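Pretasdale Hand-Held Gripper: Setup and Care FAQ

Maintained by the Kyei workshop. Last revised in October.

Who is this page for?

Anyone who signs out a Pretasdale hand-held gripper and takes it to a site. It covers the two-finger model with ribbed pads. The bench-mounted version at Clistside uses the same fingers but a different base, and it has its own page.

What comes in the case?

The gripper body with both mounting plates fitted, one spare pair of pads, a 2 mm hex key, a 2.5 mm hex key, a bag of plate screws, two lint-free cloths and the log card. If anything is missing, write it on the log card before you leave the building.

How do I check the fingers before a session?

Close the gripper slowly with nothing between the fingers. The tips should meet along their full width. Open it again and let go. Both fingers should return to the stops without help. If one lags, clean the slide first (see below) and try again. If it still lags, bring the gripper back and take another one.

The tips meet on one side only. What is wrong?

Usually a plate has shifted. Loosen the screws on that plate a half turn, close the fingers, hold them closed and tighten the screws again, working from the inner end to the outer end. Don't use the 2.5 mm key on the plate screws. It seems to fit and it rounds out the heads.

How tight should the plate screws be?

Snug, plus an eighth of a turn. The plates are printed and will crack around the holes if you go further. We replaced three plates last year for this reason. Check the screws every 40 minutes of use, and again before the gripper goes back in the case.

How often do the pads need changing?

Every 200 grasps on rough objects such as brick or unfinished wood. On smooth household objects they last much longer, and you can go by looks. Change them when the ribs are flattened near the tip, when a corner lifts or when you see a tear. Always change both. A new pad paired with an old one pulls objects to one side as the fingers close.

How do I fit new pads?

Peel the old pad from the wide end. Wipe the backing with isopropyl alcohol and let it dry. Line up the wide end of the new pad with the lip on the plate, press it down, then work toward the tip with your thumb. Leave it for ten minutes before you grip anything.

Can I use the gripper outdoors?

Yes, in dry weather. Pick a stable table and lay out your objects before you open the case. Leaf shade that moves across the table is fine for most tasks, but write it in the notes so the people at Gonstead who review the recordings know to expect it.
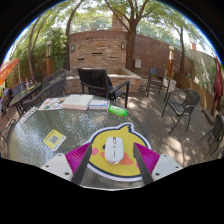
Keep the case closed while you work, as grit in the foam ends up in the slide. If the gripper has been in a hot car, leave it in the shade for a while before you run the finger check. The slide feels loose when it is warm, and people tend to overtighten it.

Do I need to calibrate again at each site?

Only the opening width. Open the fingers fully, hold for three seconds, close fully, hold for three seconds, and repeat once. The recorded opening should read 100 at the wide end. If it reads lower, the stops are dirty or a pad is sitting under the finger edge.

What does error 162 mean?

The width sensor has lost its zero. Switch off, close the fingers by hand, and switch on with them still closed. If the error comes back in the same session, stop and return the gripper. Recordings made after a second 162 can't be used.

How do I clean it?

Pads: a damp cloth, no soap. Plates: the same. Slide: a dry cloth first, then a cotton swab along the groove. Never spray anything into the slide, and don't oil it.

I dropped it. Can I keep going?

Run the finger check and the opening width check. If both pass and you find no cracks at the screw holes, carry on and note the drop on the log card. If either check fails, the session is over.

Where do I return a damaged gripper?

To the repair shelf at Kyei, in its case, with the log card on top. Please don't swap parts between two damaged units to make one good one. Each pair of fingers is matched to its sensor, and the serial numbers have to stay together.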